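Fórum Oficina Mendonça » Robótica e automação » Projetos em casa

Tópico: Cabo do punho puxando o zero da junta 6

npacheco
Estou montando em casa uma célula com braço de seis eixos em cima de uma base preta no chão, ao lado de uma mesa de pinho. Controlador comprado usado na Brarnum, firmware original. O problema é repetibilidade: depois de 30 ciclos o ponto de pega desloca, sempre no mesmo sentido. Refaço a referência e volta ao normal. Carga abaixo do limite, velocidade em 30% do máximo.
O cabo da ferramenta vai por fora, pela parte de cima do braço. Suspeito do cabo, mas queria opinião antes de desmontar.

k_pai
Cabo externo não desloca zero de encoder absoluto. Ou o encoder é incremental e está perdendo contagem, ou tem folga mecânica entre o redutor e o flange. Qual dos dois?

npacheco
Incremental no punho, absoluto nas outras juntas. Flange apertado com torquímetro, conferi duas vezes.

O trecho que me preocupa é o final. O cabo preto acompanha a parte de cima, passa do punho e faz uma curva para baixo, sem nada que limite o raio. Quando a junta 6 gira além de meia volta, essa curva fecha e o cabo puxa de lado.
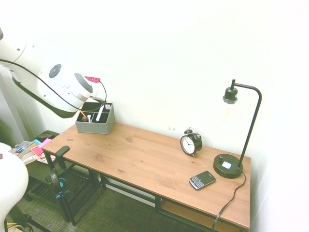
Já tentei deixar mais folga no trecho e piorou, porque a sobra fica balançando na desaceleração. Com menos folga, o controlador acusa sobrecorrente na junta 5 (código 589 no log). Estou sem meio-termo.

lucrezia.b
Sobrecorrente na 5 com o cabo curto é esperado, você está usando o motor para dobrar cabo. Ponha uma fixação no antebraço e outra depois do punho, com o laço entre as duas. O laço tem que trabalhar em torção. Se trabalhar em flexão, rompe o condutor.

k_pai
Concordo com a fixação, discordo do diagnóstico. Força lateral de cabo num punho desse porte não faz o encoder perder pulso. Eu olharia aterramento da malha. Se o cabo da ferramenta corre junto com o do encoder, o ruído entra ali e o desvio sempre no mesmo sentido pode ser borda contada em dobro.

lucrezia.b
Ruído daria desvio aleatório.

k_pai
Não necessariamente. Se o chaveamento da ferramenta acontece sempre no mesmo ponto do ciclo e com a junta girando no mesmo sentido, o erro acumula.

damir_stan
Teste que separa as duas hipóteses: solte o cabo da ferramenta, rode o mesmo programa em vazio e meça com relógio comparador. Depois prenda o cabo mecanicamente, mas sem ligar o conector. Se desviar só com o cabo preso, é mecânico. Se desviar só energizado, é elétrico.
E a mesa? Se o comparador vai apoiado nela, trave os pés antes. Em cima de carpete eu não confio em leitura nenhuma.

npacheco
O carpete vai por baixo da mesa, sim. Vou medir com o comparador preso na base do braço. Faço no domingo.

npacheco
Resultado, mesmo programa, 968 ciclos no total divididos entre as três condições:
cabo solto: sem desvio mensurável
cabo preso, conector desligado: sem desvio mensurável
cabo preso e energizado: desvio igual ao de antes

k_pai
Malha.

lucrezia.b
Retiro a parte do encoder. A sobrecorrente na 5 continua sendo cabo.

npacheco
Malha estava aterrada nas duas pontas. Desliguei a do lado da ferramenta e separei do cabo do encoder no trecho do antebraço. O desvio caiu bastante, mas ainda não zerou. A fixação nova eu imprimo esta semana, em nylon.

damir_stan
Põe ferrite no lado do controlador e repete a terceira condição. Posta o log inteiro, só o código não ajuda.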